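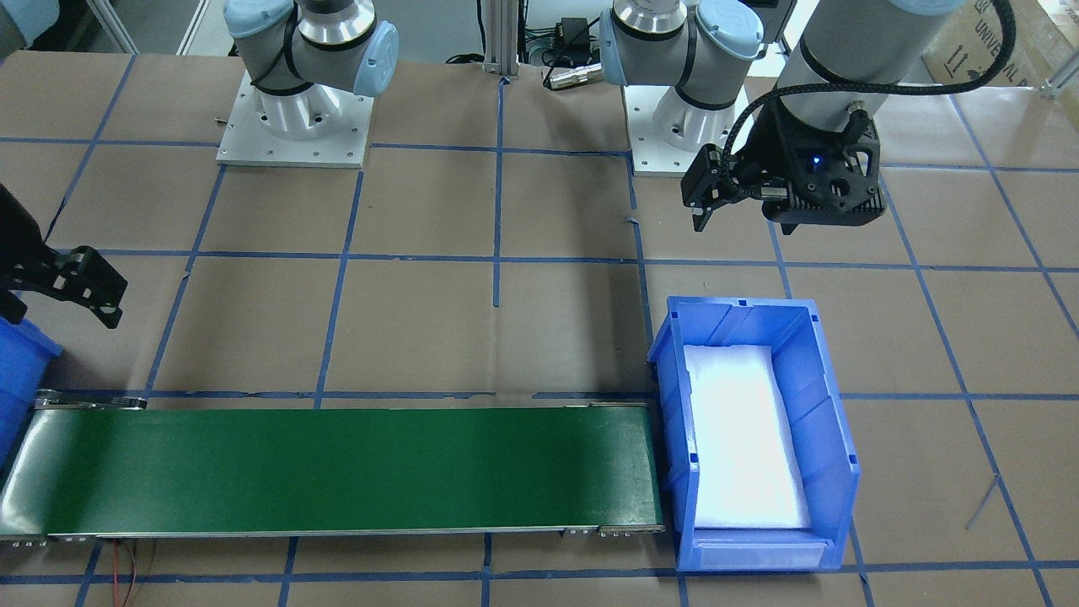
Brown paper and blue tape on a work table, and foam that won't lie flat in the bins

Posted in Workshop and Storage, May 9, 2020

sondley_bench
I cover my work table with brown kraft paper and mark it off in big squares with blue masking tape, going both ways across the table. The squares are for laying things out before they go into blue plastic bins. It works well enough, but I have had two problems since I started doing it in March.

The first is the tape. When I change the paper, the tape tears it, and where a strip runs past the paper onto the table it leaves a sticky line. The paper also gets a ripple in it when the weather is damp, and then the squares are not square anymore.

The second is the foam. I bought white foam sheets to put in the bottom of the bins so that parts don't get scratched. The sheets came rolled up. They are bigger than the bins, so one either stands up against the sides or bends in the middle and pops back out. Should I cut them or is there a way to flatten them first? I don't have a lot of tools, just a utility knife and a long ruler. The table is 48 inches deep if that matters for the paper.

Ikthorpe
Taking the paper first. Buy a roll that is wider than the table if you can. Otherwise you end up with a seam, and the seam is where it starts to lift. Cut it long, unroll it the night before, and leave it on the table with some weight at the ends. It will take up whatever damp is in the room and stop moving. Tape it down after that. If you tape it straight off the roll it will ripple later no matter how hard you pull.

Don't try to save the tape or the paper when you change it. Treat it as one piece. Slit the tape with the knife at the table edge, fold the whole sheet in toward the middle and throw it out. Be careful with the knife if the table top is one you care about.

For the sticky line, warm it with a hair dryer and rub it off with a cloth and a little cooking oil, then wash with dish soap. Try a corner first. Masking tape gets worse the longer it stays down, so don't leave it for months.

For the squares, mark both edges of the paper with a pencil before you tape anything. Run all the strips one way, then all the strips the other way. If you measure each line from the last line you will be off by the end. Measure every one from the same corner.

kong2000
just cut the foam. utility knife, new blade, done. i use towels in mine

Stuser_parts
I agree with cutting, but there is a little more to it, especially if yours are large sheets.

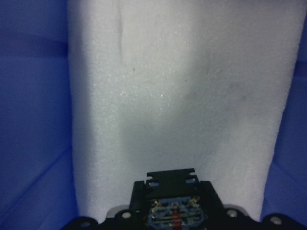 White foam sheet standing up in a blue bin

Measure the floor of the bin on the inside. Don't go by the rim. A lot of plastic bins are narrower at the bottom than at the top, and a sheet cut to the rim will always ride up the walls. Take 1/4 inch off each side after that so you can get your fingers in to lift it out. Round the corners a bit too, as the inside corners of molded bins usually are not sharp.

Make a cardboard pattern and try it in the bin before you touch the foam. If your bins are all the same you can use the pattern for the rest.

For cutting, lay the foam on scrap cardboard and hold the ruler down hard. Make two or three light passes. One heavy pass drags the foam and you get a ragged edge. Don't cut it on your kraft paper unless you want to change the paper.

To take the curl out, roll the sheet gently the opposite way, then leave it under a board with books on it for 2 days. Skip the iron and the hair dryer on this one. Some foam shrinks or melts with very little heat. A crease will probably stay, and you can put that side down.

If you have enough left over, cut an upright piece as a divider. It needs to be slightly wider than the bin where it sits so that the walls hold it.

sondley_bench
Thanks. I was measuring at the rim, so that explains the fit. I will do the cardboard pattern first. The oil took most of the sticky line off, and I am letting the new paper sit overnight before I tape it. I have 5 bins to do and will start with one.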